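Cleaning and checking moulded plastic chairs

Winham Workshop Notes
Last revised 2018-02-18 by Embla Wikström

Moulded one-piece chairs are usually made of polypropylene. The seat, back and legs come out of one tool, so there are no screws to tighten and no joints to glue. Maintenance consists of cleaning, inspection and the replacement of feet where feet are fitted.

Tools and materials

Soft brush with nylon bristles, an old dish brush will do
Narrow brush or bottle brush
Bucket, 2 litres of warm water, a squirt of washing-up liquid
Bicarbonate of soda
Microfibre cloths
Torch
A mat or old blanket to work on
Wet and dry paper, 2000 grit

Do not use acetone, scouring powder or the green side of a washing-up sponge. Scouring leaves a dull patch that holds dirt more readily than the original surface, and it cannot be polished out to match.

Washing the top

Rinse first with plain water. Grit left on the seat acts as an abrasive as soon as a cloth goes over it. Wash from the backrest down, then the seat, then the legs. Textured seats need the brush; smooth seats need only the cloth.

For grey film on white plastic, mix bicarbonate with water to a thick paste, spread it on, leave it for ten minutes and rub lightly with a damp cloth. Rinse twice. Yellowing from sunlight is a change in the plastic itself and will not wash off. Bleach does very little for it and weakens the surface.

Green growth in the corners of the backrest comes off with the narrow brush and soapy water. If it returns within a month, the chair is standing somewhere too damp.

Scratches

Fine scratches on a gloss chair can be reduced with the 2000 grit paper, used wet, with almost no pressure. Try it on the back of a leg first. On a matt chair leave scratches alone -- the paper will produce a shiny spot.

The underside

Most of the dirt and nearly all of the faults are found underneath. Turn the chair over on the mat so that the edges of the seat are not dragged across concrete. Hold it by the base of a leg, where the section is thickest, and steady the seat edge with the other hand. Twisting it over by the tip of a leg puts a long lever on the corner most likely to be cracked already.

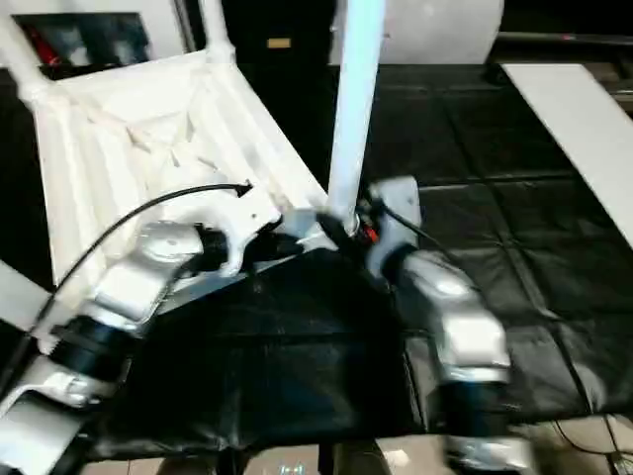

Category: Garden and utility furniture

Ribs and recesses

A seat of this type is stiffened by moulded ribs with triangular recesses between them. Upside down, each recess is a small tray, and water poured in stays there. Brush the recesses out dry before washing, work the narrow brush into the corners, then tip the chair to drain and wipe out what remains.

Dry the ribs with a cloth and go over them with the torch held low, nearly level with the plastic. A crack throws a thin dark line. Look in this order:

Where each leg meets the seat
Rib crossings near the middle
The outer edge of the seat, front corners first

A white, chalky crease is stress whitening. Mark it with pencil and look again in May, before the chair goes back into use. An open crack at a leg is the end of the chair. Glue does not hold on polypropylene, and a plate screwed across the crack only moves the load to the screw holes.

Feet

If the legs are fitted with push-in feet, pull them, rinse out the grit and refit them dry. Replace all four together -- mixed wear makes the chair rock.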